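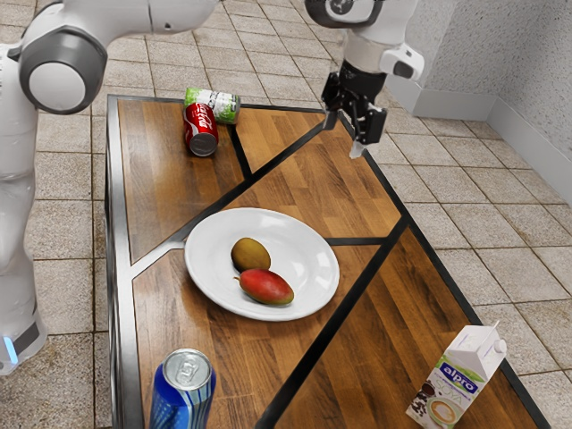

Friday, late afternoon, March

Glue day, so I stink of it and the window has been open since lunch. Notes while I still remember what I did.

Second go at the Flavex on the beech offcuts. I roughed up both faces with 60 grit this time, wiped them down, spread thin with the notched card and clamped. Ibsa thinks I've been starving the joint by cranking the clamps down like a madwoman (fair!) so I only went to hand tight plus a quarter turn. Squeeze-out was a nice even bead all the way along on four of the five. Number three had a dry patch near one end, my fault, I stopped to answer the phone and it had started to skin over.

Left the last batch in clamps overnight and broke them over the bench edge this morning. Two went in the wood, good long splinters, lovely. One went clean along the glue line and you could see the pencil mark still on it, so there was never any glue there to begin with. The old Stumen stuff on the control pieces held every time – annoying, as it's the one we can't get any more. There's one tub left on the top shelf, please don't use it for jigs.

Pot life: the tin says 20 minutes. I was getting stringy bits well before that, but the room was warm and I'd mixed too much in one cup. Try a wide tray next time, and half the amount.

Anouk rang Peeters about the price. They'll do 200 cartridges delivered to Mernside, but the invoice comes to 2,162 with the carriage on and I'm not signing that on the strength of five bits of beech. She's asking if they'd split the order.

Still to do:
Oak next, and something oily if Ibsa can find any teak in his shed.
Repeat number three properly, phone off.
New brushes. The cheap ones moult and I keep picking bristles out of the joints.
Somebody has walked off with the long sash clamp again, I'd like it back before Anouk starts on the door panels.

Clamps come off this lot first thing, I've chalked the numbers on the ends.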